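Evening Noise in the Psarras Hall Study Rooms
Project Report, Introduction to Building Science
Grilden College
Submitted 3/27/21

Background

Psarras Hall was built as a dormitory and later changed over to a mix of bedrooms and study rooms. The study rooms are on the ground floor, between the laundry and the back stairs. Students who live in the building use them in the evening, when the library is closed or too far to walk in the cold. The most common complaint in the residence survey is that the study rooms are loud. The survey did not ask what the noise was or when it happened, so the complaint has never been easy to act on.

Our project tried to find out three things. We wanted to know how loud the rooms are on an ordinary evening, where the sound comes from, and whether cheap changes to a room would make a difference that a meter could pick up. We did not look at the bedrooms upstairs. We also did not look at outside traffic, except where it showed up in the readings by itself.

How sound behaves in a small room

Sound reaches a listener in two ways. Some of it travels straight from the source. The rest bounces off the walls, ceiling, floor and furniture first and arrives a little later. In a room with a carpet, curtains and stuffed chairs, much of the bounced sound is soaked up before it gets far. In a room with painted walls and a hard floor it keeps going, and each new sound is laid on top of what is left of the last one. People in a room like this raise their voices to be heard over the build-up, which adds to it.

The study rooms are the second kind. They have painted walls, vinyl floors and a hard ceiling. Paint seals the small holes in a wall, so even a wall that might have taken up a little sound when bare takes up less after it has been painted. A surface can have some streaking or unevenness that you can see in a low light and still be smooth as far as sound is concerned. The unevenness has to be large compared with the length of the sound wave before it changes anything, and the waves in ordinary speech are anywhere from a few inches to several feet long.

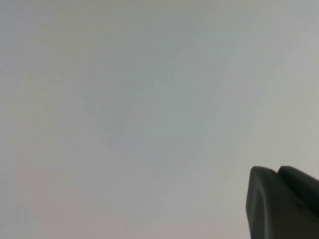

Figure 1. Plain pale surface with faint vertical streaking.

It is easy to mix up two different problems. One is sound that stays too long inside a room. The other is sound that gets in from somewhere else. Soft materials help with the first one and do very little for the second. To stop sound from coming through a wall you need weight, an air gap, or a better seal around the door. A lot of the advice we found online did not separate the two, and some of the products sold for "soundproofing" only deal with the first.

Method

We took readings in 4 study rooms on 8 evenings in January, after the winter break, when the rooms were in normal use. A Clovano handheld meter was placed on the table at seated ear height, on a stack of books, away from the walls. It was set to A-weighting and slow response. It saved one reading at a time to a memory card, and the readings were copied into a spreadsheet the next morning. After we took out the ones from the first minute of each session, when we were still closing the door and sitting down, we had 2877 readings.

During each session one of us kept a written log of anything we could hear and the time we heard it. The log was kept on paper because typing showed up in the readings on the first night. We threw out that night and repeated it later in the month.

The meter was checked against the one in the physics lab before the first session and again after the last. The two agreed closely both times. The Clovano read slightly high on very quiet sounds, so the quietest readings should be taken as an upper limit.

Results

The study rooms were not loud all the time. Most of the readings were in the range you would expect of a quiet office. What made the rooms hard to work in was short, sudden sounds. The loudest single reading was 73 dB, taken in the room next to the back stairs when the fire door closed. The log has the same door in it on every evening. It has a closer on it, but the closer is set too fast and the door hits the frame before it slows down.

The second source was the laundry. The washing machines could be heard in the two nearest rooms as a low hum, and the hum got stronger in the spin cycle. It did not raise the A-weighted level very much, because A-weighting gives less weight to low sounds. The written log shows that we noticed it much more than the numbers suggest. If we did the project again we would take C-weighted readings as well.

The third source was people talking inside the room itself. In the room with the most seats, one conversation at one end could be followed word for word at the other. This is the problem of sound staying in the room, and it is the only one of the three that soft materials would help.

Traffic was in the log a few times, mostly as a bus pulling away from the stop. It never stood out in the readings.

What we tried

We had permission to change one room for the last part of the month, so long as nothing was fixed to the walls. We hung moving blankets over a clothes rack along the long wall, put a borrowed rug under the table, and stuck felt pads on the chair legs. The rug and pads made the biggest difference to the sound of chairs being moved, which dropped almost out of the log. The blankets made speech less clear at the far end of the room. They did nothing for the fire door, as we expected.

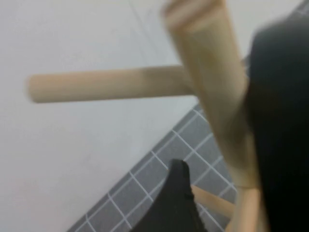
Furniture matters less than we had assumed when we planned the project. We had read that a room full of objects breaks up the sound, and we spent some time listing what was in each room. The reading we did later made it clear that size is what counts. A bookcase or a couch is big enough to affect speech. Thin parts such as chair rungs, coat pegs and rack poles are not. A smooth, light wooden dowel with a rounded end, like the one behind the slanted stick, is small next to nearly all of the waves in a human voice, and they pass around it as if it were not there. The same is true of most table legs. We took the furniture list out of the results and have not used it.

We also looked at the price of fixed panels. Navivon sells a fabric-covered panel in a size that would fit between the windows, and the college already has a purchasing account with them. We did not test these panels, and we can't say how they compare with blankets. A panel on the wall would at least stay in place and would not take up floor space. The blankets on the rack got in the way of the door to the supply closet, and other students moved them more than once.

Personal choices

Students already deal with the noise in their own ways. Some wear foam earplugs, some use earbuds, and some bring full-size headphones and play music or rain sounds. We asked people who were in the rooms during our sessions what they used, but we did not collect enough answers to report as a result.

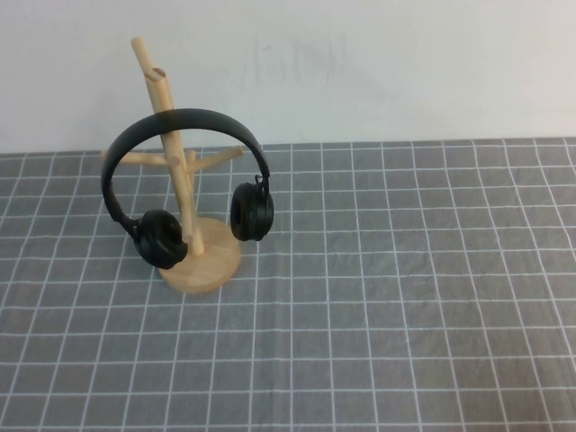 Page 8

Over-ear headphones block some sound even with nothing playing, because the cup and the pad close off the ear. They do this best with high sounds. They are weak against a low hum like the one from the laundry, unless they have active noise canceling, and then the low sounds are the part they handle best. Sudden sounds such as a door are hard for either kind. Playing music covers the noise, but it also means listening to something for hours at a time, and some people in the rooms told us they can't read with music on.

Storage came up too. Headphones left on a study table get leaned on, and the cord or the hinge is usually what breaks. A simple wooden stand with a heavy round base keeps them off the table and takes up very little room. We don't think the college should provide stands in a shared room, where things go missing, but they make sense on a desk at home.

Headphones do not fix the rooms. A group that is meeting to work on a problem set needs to hear each other, and they are the people most affected by the echo.

Limits of the study

January is a cold month and the windows were shut the whole time. The rooms would probably give different readings in September with the windows open. Fewer students than usual were living in the building this year, so the talking we measured may be on the low side. We had one meter, which meant we could not compare two rooms at the same moment. When one room looks quieter than another in our tables, part of the difference may be the evening on which it was measured.

We did not measure reverberation time directly. We tried to do it with a popped balloon and the recorder on a phone, but the phone turned down its own input at the pop and the recording could not be used.

Recommendations

The closer on the fire door by the back stairs should be adjusted. It is the cheapest change on the list and it would remove the loudest sound we recorded.

Felt pads should be put on all the chair legs in the study rooms and checked each semester. They wear through.

A sweep seal should be added to the doors of the two rooms nearest the laundry. There is a gap under both doors that light comes through. The hum also travels through the floor, so a seal will not remove all of it, and rubber mats under the washers should be priced as well.

Wall panels should be tried in the largest room before any are bought for the others. Readings should be taken before and after with the same meter in the same place on the table.

The spreadsheet and the paper logs are in the department file cabinet with the meter. The first tab of the spreadsheet explains the room codes. The night we threw out is on the last tab, marked in gray.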